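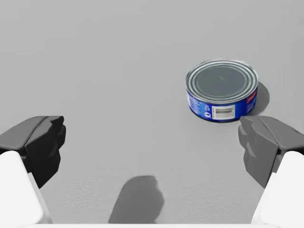
Routed Shop Sign in High-Density Foam Board
Project report, Sign and Display Workshop, Semside
18/12/2022

What I set out to make

I wanted to make a real sign that somebody would hang up outside and leave there. Up to this term all my workshop pieces had been practice tiles, a letter here and a leaf there, and they all ended up in a drawer. So when the brief said "one finished exterior sign with raised lettering" I was pretty happy!

The sign is for Panagiotou, a shoe repair shop that already had a flat printed panel over the door. The printed one had faded to a sort of salmon color (it started out red) and the corners were lifting. The shop wanted the name, a small boot, and nothing else. I asked twice about a phone number and got a firm no both times, and I'm glad, since the name alone is nine letters and it eats up a lot of board.

The finished size is 600 mm wide by 200 mm high. I know that sounds odd in an American report, but the router software works in millimeters and I gave up converting after the first week.

Picking the material

I looked at cedar, PVC sheet and high-density urethane foam board. Cedar looks great and smells even better, but the grain fights you on small letters, and the inside corners of the "g" chipped out on my test cut. PVC cut very cleanly and was the cheapest of the three. My problem with it was the edges, which stayed shiny and kind of plastic looking even after two coats of primer.

The foam board came from Erby in a medium density. It has no grain at all, so you can run the cutter in any direction you like, and it sands with almost no effort. It does dent if you drop a clamp on it. I dropped a clamp on it. There's a filled spot near the lower left corner that I can find with my thumb but can't see any more.

Drawing the letters

I drew the lettering from a typeface called Trarnach, which is a chunky slab with short serifs. On screen it looked perfect. Printed out full size and taped to a wall, it looked like a row of bricks, and from across the parking lot the "n" and the "a" next to it turned into one blob.

Things I changed after that first printout:

Opened up the spacing between all the letters, and then opened "na" a bit more.
Thinned the crossbars so they didn't fill in when the edges were rounded.
Made the counters (the holes inside the a, g and o) bigger.
Moved the boot from the left of the name to the right, with its toe pointing back at the word.

I did four printouts in total and stuck each one up in the same place. This was by far the most useful thing I did on the whole project and it cost nothing except paper. If I'd gone straight from the screen to the router I would have cut a very nice sign that no one could read.

One thing I got wrong was the boot. I drew it with laces, eyelets and stitching around the sole, and at that scale the stitching came out thinner than my smallest cutter. I took out the stitching, then the eyelets, and kept three laces as plain grooves. 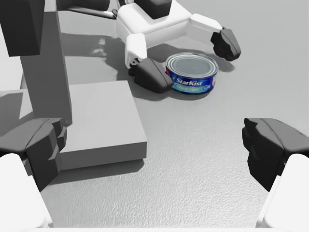

The StarKist can with the white gripper above it.

Cutting

I split the job into two passes. The first used a flat-ended cutter to clear the background down and leave the letters standing up. The second used a small ball-nosed cutter to soften the top edges of the letters and do the border. Total machine time was 351 minutes, spread over two sessions. I could have cut that down a lot with a bigger cutter for the clearing, and next time I will, but I was nervous about tearing the foam near the thin parts of the "g".

Holding the board down was harder than the cutting. Screws through the corners worked for the first pass, then I noticed the middle had bowed up a hair, so the background was slightly deeper at the ends than in the center. You can feel it if you lay a ruler across. I added double-sided tape under the middle for the second pass and it behaved itself after that. I should have used the tape from the beginning.

Dust was a bigger deal than I expected. The foam makes a fine yellow powder that goes everywhere and sticks to everything – sleeves, eyebrows, the inside of my phone case. Wear the mask, run the extraction, and vacuum the board before you even think about priming.

Priming and paint

The foam has tiny open pores, so it drinks up the first coat. I used a thick water-based primer, brushed on, left overnight, sanded with a medium grit and then did it again. After coat two I still had pinholes on the sides of the letters, so I gave those a third coat with a small brush. The flat background was fine with two.

For color I went with a dark green background, cream letters and a brown boot. The background was sprayed and the letter tops were done with a small foam roller. I had practiced with the roller on scrap and thought I had it down, and then I loaded it too heavily on the actual sign and got a run down the side of the "P". I let it dry, scraped it flat with a blade, touched up the green and went on. Lesson learned: roll most of the paint off on a piece of card first, so the roller feels nearly dry when it touches the letter.

I thought hard about gold leaf for the border. I tried it on one of my old practice tiles and it looked fantastic in some places and like chewed foil in others. A cream painted line is what went on the sign, and it matches the letters, so I don't miss the gold much. (I do miss it a little.)

Mounting

The foam isn't strong enough to hold a screw on its own, so the sign needed a backer. I cut a sheet of aluminum composite slightly smaller than the board and glued it on with a flexible construction adhesive, clamped overnight under a couple of heavy boards. Two hanging rails are bolted through the backer only. With everything on it, the sign weighs 921 grams, and that's light enough for one person to hold up with one hand while marking the holes.

I left a small gap between the sign and the wall so rain can run down behind it. The old panel was flat against the bricks and there was a green stain where the water had sat. I scrubbed the stain off before hanging the new one, and that took longer than the hanging did.

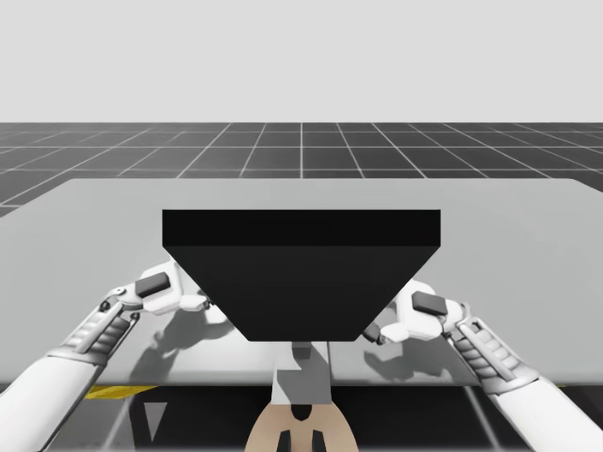
How it came out

From the sidewalk it reads really well. From across the street it still reads, and the gap in "na" is doing its job. In late afternoon the light comes in low from the side and the letters throw a shadow onto the green, and that's when it looks best. At noon it looks flatter than I wanted. Deeper relief would have helped there, and I had enough board thickness to go deeper, so I was being too careful.

The shop is happy with it. They asked if the boot could be bigger, after it was up, and I said maybe on the next one.

What I'd do differently

Tape under the whole board from the first pass. A bigger clearing cutter. Deeper background. I'd also spray the letter color first, mask the tops, and then spray the green, instead of rolling the tops last. One of the other students did it in that order on a real estate sign and got much sharper edges than mine.

I'd also write down the paint mix. I blended the green by eye from two cans and have half a jar of it left, with the lid taped on, for touch-ups. When that's gone I'll be guessing.

Still to do

I want to go back in the spring and check the bottom edge for cracks in the paint, and look at the lower left corner where the filler is. If the filler has moved I'll sand it back and do that corner again.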